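Do "Water-Saving" Tap Inserts Save Water in Shared Student Housing?
Project report, second-year module in Household Resource Use

1. Background

Hestora is a housing provider with two blocks near our campus, Plalten and Menon. In September all the taps in Plalten were fitted with a small insert called an Ivance, which mixes air into the water and limits the flow. A poster went up by the lifts saying that residents would use "up to 25% less water without noticing a thing". Menon kept its ordinary taps.

The poster gave no source. We wrote to Hestora twice to ask where the number came from and were sent a leaflet that repeated it. Our tutor suggested that this would make a decent project, so we set out to see whether the claim held for washbasins in a real building with real tenants in it.

I should say at the start that I expected the answer to be no. The other two members of the group were more open-minded, and section 5 was rewritten several times because of that.

2. What other people have found

We read what we could get through the library. Most of the laboratory work agrees that limiting the flow of a tap lowers the amount of water that comes out per minute. This is hardly surprising and it isn't the same as saving water. If you are filling a basin to shave or to wash a jumper, you need the same amount whatever the flow, and you simply stand there for longer. The saving can only come from the times when the tap is left running, such as rinsing hands or brushing teeth.

Studies in occupied homes are fewer and their results vary a great deal. Several had no comparison group. One measured the month after fitting against the month before, when the month before was in summer and half the residents were away. We also noticed that a good many of the positive reports were paid for by firms that sell inserts. That doesn't make them wrong, but we gave them less weight.

3. Method

We asked for ten flats in each block and got five in each. All the flats have the same layout, with one washbasin in the bathroom and a kitchen sink. We left kitchens out completely, as the amount of cooking differed too much between flats. One flat in Menon seemed to live on toast.

A clip-on meter was fitted to the supply pipes under each washbasin. It records the time the tap is opened, the time it is closed and the volume that passed. Residents were told that we were measuring water but not which block we thought would use less. In Plalten they had all seen the poster, so I don't think this fooled anyone. 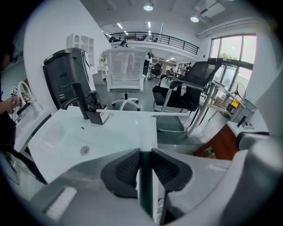
We also asked each resident to fill in a short diary for one week, noting when they used the basin and for what. The diaries were a disappointment. Two came back empty, one was plainly filled in on the last evening in one colour of pen, and the rest listed far fewer uses than the meters did. We used them only to get a rough idea of what people do at a basin, and no figure in the next section depends on them.

Before starting we checked each meter by running water into a measuring jug. One meter in Menon read high every time. It was swapped for a spare.

4. Results

The meters recorded 1,127 separate uses across both blocks once we had thrown out anything shorter than two seconds. Of these, 363 were longer than half a minute, and these long uses are where most of the water went.

For short uses, the Plalten taps did deliver less water than the Menon taps. The gap was clear in every flat and it didn't shrink over the period. A quick rinse of the hands takes about as long whichever tap you have, so a slower tap uses less. On this point the poster is right.

For long uses the picture was muddier. Plalten residents kept the tap open for longer, and in two of the flats they kept it open so much longer that the saving disappeared. When we asked, people in those flats said that the hot water took ages to arrive. This makes sense. The hot water has to push out the cold water standing in the pipe, and if the flow is restricted the wait grows. The same amount of cold water goes down the plughole either way, and the only thing that changes is the resident's temper.

Taking all uses together, Plalten used less water per person than Menon, but the difference was well short of what the poster promises. It was also smaller than the difference between the thriftiest and the most wasteful flat within Menon, where every tap is the same.

5. Discussion

How much of the gap is down to the inserts? We can't say with much confidence. Five flats in each block is a small number, and one person with a long skincare routine can shift the total for a whole flat. Plalten is also nearer the sports centre, and a couple of its residents said they usually wash and brush their teeth there after training. None of that water reached our meters.

There is a further problem with "without noticing a thing". Most people in Plalten had noticed. They described the flow as weak or fizzy, and one person had unscrewed the insert before our project began and put it back when we asked to visit. We found this out by accident near the end. If others had done the same and kept quiet, our Plalten figures would be a mixture of taps with inserts and taps without, and the true effect could be larger than the one we measured. I was reluctant to include this as it weakens my own argument, but the group voted and it stays in.

The words "up to" deserve a mention too. A claim of up to 25% is met by any saving between nothing and 25%, so in a strict sense we couldn't have proved it false whatever we found. It would be more useful if Hestora published an average, with the number of flats it was based on and how long they were watched.

We also wonder why taps were chosen in the first place. From the national figures we looked at, showers and toilets account for far more of a household's water than washbasins do. An insert is cheap and quick to fit, and it gives you something to put on a poster. Fixing the cistern on the third floor of Menon, which we could hear running on every single visit, would probably have done more.

6. Limits of the study

The meters can't tell hot water from cold, as the two readings are added together before they are stored. This was a poor choice of equipment on our part. With separate readings we could have tested the waiting-for-hot-water idea properly, and as it stands it rests on what people told us.

We had no readings from before the inserts were fitted. The two blocks may always have differed.

Knowing that a meter is under your basin probably changes how you behave. Use in both blocks was lower in the first few days and then crept up. We left those days in, though there is a case for dropping them.

7. What we would do next time

Start before the fitting, and swap the inserts between blocks halfway through. Ask for more flats than we need. Skip the diaries. Include showers, even though the meters are harder to attach and residents are understandably less keen on the idea.

Appendix A has the readings by flat and Appendix B is the letter to residents.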